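Filed under: Opinion / Reading and writing

Write in your books

I came to it late. For most of my life I treated a book as something to be handed back in the state I found it, even when I had paid for it and no one was waiting for it. Then I bought a second-hand history of canals in a shop in Kerdale, and a stranger had been through the whole thing before me, arguing. "No!" beside a paragraph on tolls. "But see p. 391" beside another. I turned to page 391 and they were right, the author had contradicted himself, and I sat there at the kitchen table grinning like a fool.

I have been scribbling ever since, and I want to talk you into it too.

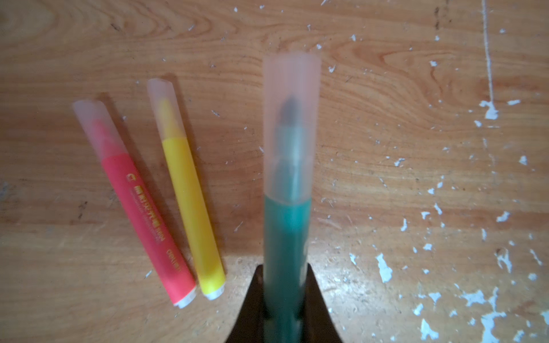

Teal, for second thoughts.

My own system is hardly a system. Pencil for a first reading, colour for a second, and a question mark wherever I get lost. The question marks are the best part! Go back a year later and half of them look silly (how did I not follow that?) and the other half are still perfectly good questions, and sometimes they are the reason I pick up the next book. I've found whole new subjects that way. I only know anything about salt mining because I put a question mark next to the word "brine" one Friday and couldn't leave it alone.

People tell me they prefer a notebook. I've tried notebooks, I own lots of them, and they all have four lovely pages at the front and nothing after that. The trouble is that a note in a notebook has to explain itself. You have to say which book, which chapter, what the writer was on about. In a margin you can put "ha" and it means something for ever, because the thing you were laughing at is an inch to the left.

I said all this at the Votalholm reading group last winter, with rather a lot of arm waving, and it did not go down well with everyone.

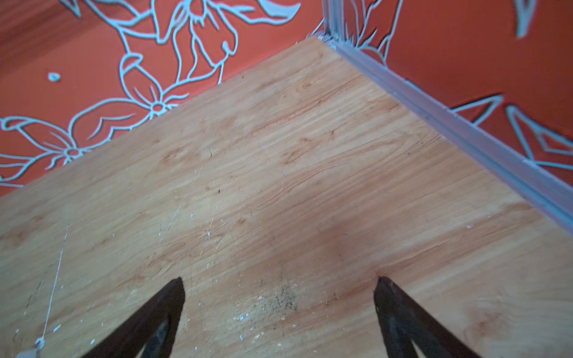 One member replied that she had stopped lending books altogether after a novel came back with the ending underlined, and that a reader's thoughts were a private matter, like a toothbrush. She asked me whether I would want to meet a story for the first time through somebody else's excitement.

I thought it was a very fair point, and I've changed one habit on the strength of it. I never mark a borrowed book now, not even lightly, and library copies are completely out of bounds. I also try to keep my hands off the last chapter of a novel. But would I want to meet a story through somebody else's excitement? Yes, I would, I'd love to! Some of us are simply made that way, and she and I have agreed to swap only cookery books, where a bit of "needs more lemon" does no harm to anyone.

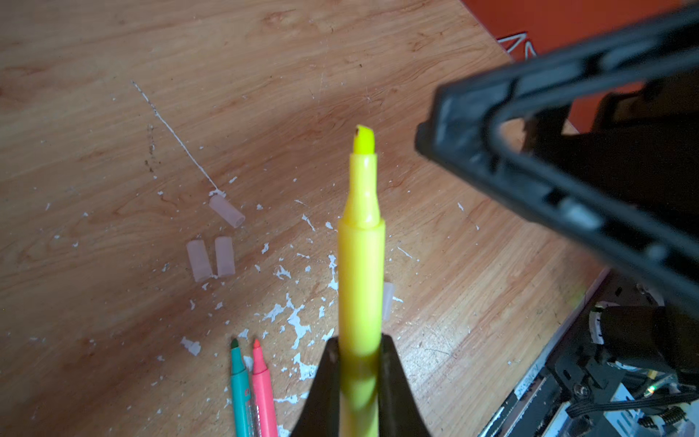

Cookery books, come to think of it, are where nearly everybody gives in. People who would never dream of writing in a novel will happily cross out a quantity and put their own, or write "too sweet" across the top of a pudding. My copy of a bread book has nine different oven times beside the same loaf, because I've had three ovens and none of them told the truth. If the house were on fire I'd go back for it, and I could buy a clean one tomorrow for the price of a sandwich.

So start small. Take a paperback you already own and don't much mind about. Put one line beside one sentence that pleases you, then carry on reading. If you hate it, there are rubbers. If you like it, you'll find you read a little slower and quarrel a little more, and the book will be waiting on the shelf with both of you in it. And if you ever part with it, please don't clean it up first. Somebody in a shop like the one in Kerdale will be delighted.

Last updated: July

Contact us | Copyright Fullberg Review | Back to top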